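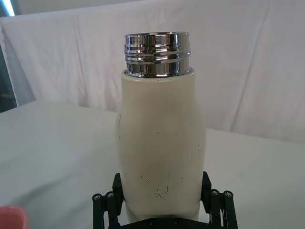

Who pours the drinks?

I have spent a good part of my working life in kitchens that feed people who didn't choose to be there, mostly hospitals and day centres, with one long spell in a school. So when Vieira, the catering firm that runs the kitchen at the Dullstead day centre, told its staff in March that a pair of robot arms would be learning to do the drinks, I got several messages from people I used to work with. Most of them wanted to know whether they should be looking for another job. One just wanted to know if it could do a decent cup of tea.

It can't do tea. It doesn't do anything hot yet. What it does, for now, is practise at a white table with a white cloth hung behind it, picking up a bottle and tipping it over a plastic cup. The system is called Walach and it comes from a company in Gonport. I have been to watch it twice. I don't hate it, and I will say straight away that the first time I saw the arm turn a bottle over I was impressed, in the way you are impressed by a dog on a skateboard.

My trouble is with what was said to the staff, and with what has happened to their day in the meantime.

What was said was the usual thing. The machine would take the boring part of the job and leave people free for the part that matters. I have heard this about dishwashers, about tray conveyors, about pre-portioned custard and about an ordering tablet that had to be held up to the window to get a signal. Some of those were good things. I wouldn't go back to washing up by hand for anyone. But I can't remember one of them after which a manager came into the kitchen and said, right, you've each got half an hour back, go and sit with someone. The half hour went into the rota and was never seen again.

And pouring a drink is a funny choice for the boring part. The centre has 75 people on its books, and on a busy day the kitchen puts out around 200 drinks. That sounds like a job for a machine until you stand next to someone doing it. Sofia Cunha has done the Dullstead round for years, and she fills nearly every cup to a different level without looking as if she's thinking about it. Low for the man whose hands shake. Nearly full for the woman who won't ask for a second one and would go all afternoon dry. Thickened for some, with the powder stirred in properly so it doesn't sit at the bottom in a lump. She notices who hasn't touched the last one, and she tells the nurse. None of this is in her job description, which says "prepares and serves beverages".

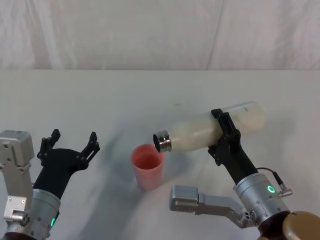 I asked the man from Gonport how Walach would know to pour low for the man with the shaking hands. He said that could be set per person. By whom? By the staff, through a screen. So Sofia would type in what she knows, and then do it again when it changed, which in that building can be between breakfast and lunch. He was perfectly polite about it. I don't think he had ever been asked to see this as work. To him it was settings.

This is where I part company with the people who say we should wait and see. Something has already changed, and it changed long before any machine has served a drink to anybody. The staff now spend part of the week looking after the thing. Two of them have been taught to reset the table between goes: cup back in its place, bottle back where the arm expects to find it, cloth straight, off it goes again. They wipe up when there is something to wipe up. They say whether a go was good or bad. When I visited, Sofia was doing this at half past ten in the morning, which used to be the time she did her first round, and the first round was being done by somebody from the wash-up who didn't know the names.

I asked if they were paid more for it. They aren't. It's down as training, though I'd argue about who is training whom. If a firm in Gonport wants to learn how a person tips a bottle so the drink doesn't come out in a rush and go over the side, it is learning that from people who have been doing it for years on not much above the minimum. I think that is worth something. I would like to see it on a payslip, and I would like it settled now, while the company still needs them to stand at the table.

I know the reply to all this. Catering can't recruit, the work is hard on the wrists and shoulders, and agency cover costs a fortune. All true. I have the wrists to prove it. If Vieira had come to the staff and asked what they would most like a machine to do, I think they would have had an answer inside a minute: lift the full urn, shift the crates up from the delivery door, scrape the trays. Heavy, filthy, same every day, and no pensioner on the other end of it. Instead the machine has been pointed at the lightest thing in the building, a bottle and a cup. I suspect that is because a bottle and a cup fit on a table and look nice when visitors come round, and an urn full of boiling water is somebody's insurance claim.

There may be a good use for it. One of the care assistants pointed out to me that plenty of people who come to the centre can't pour for themselves at home, and go without in the evenings after their carer has left. An arm bolted to a kitchen worktop that would fill a cup at nine at night, when the other choice is no drink at all, seems to me a decent idea, and I'd happily be talked into it. It is a different idea from the one being sold to the canteen, though. In one case it does something that isn't getting done. In the other it takes over from Sofia, who is standing right there and does it better.

What I'd ask the staff to do is fairly dull. Write down what the drinks round includes now, all of it, the noticing as well as the pouring, and how long it takes. Get Vieira to agree in writing that any hours saved stay on the floor. Ask what happens to the two who look after the table when the table no longer needs looking after. The manager I spoke to said these were all very good questions and that it was early days. It is always early days until the new rota goes up by the fridge.

The man with the shaking hands, by the way, has been told about the robot. He asked Sofia whether it would be coming round with the biscuits as well, and she said she'd find out for him.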